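O herdeiro de Ormont

Quando o velho Whitlock morreu, a pensão de Ormont ficou para Lucinda Mahmoud, que lá tinha trabalhado vinte verões e nunca dormido num dos quartos da frente. O notário leu o papel duas vezes. A casa era de 1808 e tinha dívidas de 648 coroas ao padeiro.

Lucinda guardou a chave no bolso do avental e foi fazer o almoço. Havia três hóspedes.
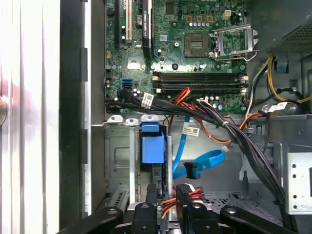

Placa verde, encaixe do processador vazio.

Dexter Tran, o do quarto 18, pagava à semana e consertava aparelhos. Perguntou-lhe se ia vender.

— Não sei — disse ela. — O senhor quer mais sopa?

Ele quis. Depois contou que em Riltumthorpe davam bom dinheiro por casas com vista para o rio.
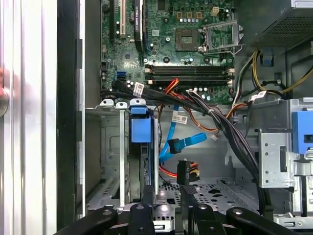 Última alteração desta página: 09/07/2023

Em maio apareceu Alaric, o sobrinho. Trazia uma mala pequena e uma carta do tio, em que se prometia a pensão a «quem a soubesse manter». Pousou a carta na mesa e ficou à espera.

Lucinda leu-a de pé. Conhecia a letra das listas de compras.

— O telhado do lado norte mete água — disse. — São 900 coroas. O senhor tem-nas?

Alaric não tinha.

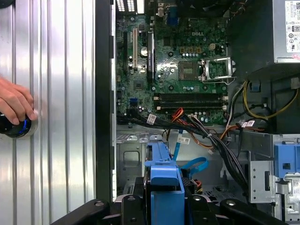 O painel canelado e, ao lado, a placa Dell.

Ficou ainda assim. Ao terceiro dia já descascava batatas, mal, deixando metade na casca. À noite ouvia-se a tosse dele pelo corredor.

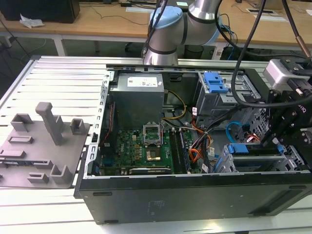
A carta continuou na mesa até ao domingo, debaixo do saleiro. Alaric perguntou então o que faltava fazer na casa e ela disse-lhe que fosse ver. Subiu ao quarto 18, onde Dexter tinha um computador preto deitado de lado, sem a tampa, com o suporte metálico do processador levantado. Pediu-lhe emprestada uma lanterna e foi para o sótão. Desceu uma hora depois, com pó nos joelhos, e disse que eram duas vigas. Lucinda pôs mais um prato.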